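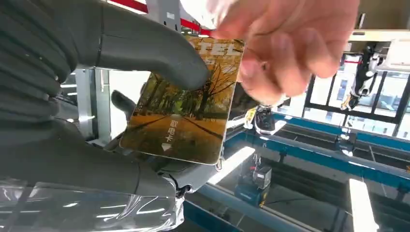
Harriet Crenshaw escreveu:
> O cartão de energia (取电卡) tem de entrar com a seta para baixo. Continuo a ver gente a forçar a ranhura ao contrário. Podemos pôr isto nas instruções da sala?

Fica no ponto 1 das instruções, versão de novembro. O resto diz respeito às mesas.

2. Portáteis e comandos de rádio partilham o tampo - os cabos não devem atravessar a mesa.
3. Peças pequenas vão para o tabuleiro de cartão com divisórias. As caixas Flunex levam no máximo 12 peças cada.
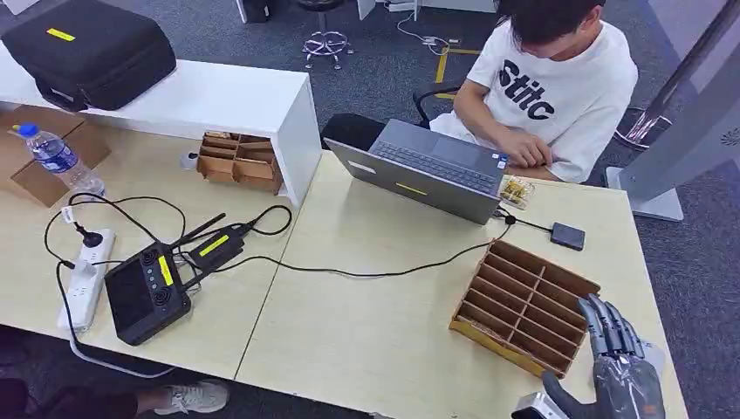 Onde se guarda o tabuleiro ao fim do dia? No armário Coltura, prateleira de baixo, com a etiqueta 174 virada para fora.

4. Chão: a alcatifa cinzenta mesclada disfarça parafusos e anilhas. Passar o íman antes do aspirador - na última limpeza recolheram-se cerca de 244 g de ferragem miúda.
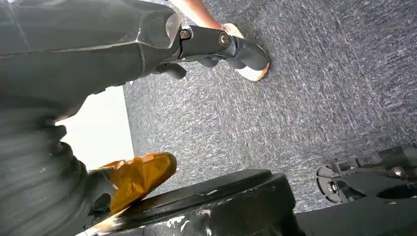 Lavoie acrescenta que o íman não apanha latão nem inox e pede uma segunda passagem com a escova de borracha, no sentido do pelo.

De acordo, passa a ponto 5. Correções para a lista até às 18h.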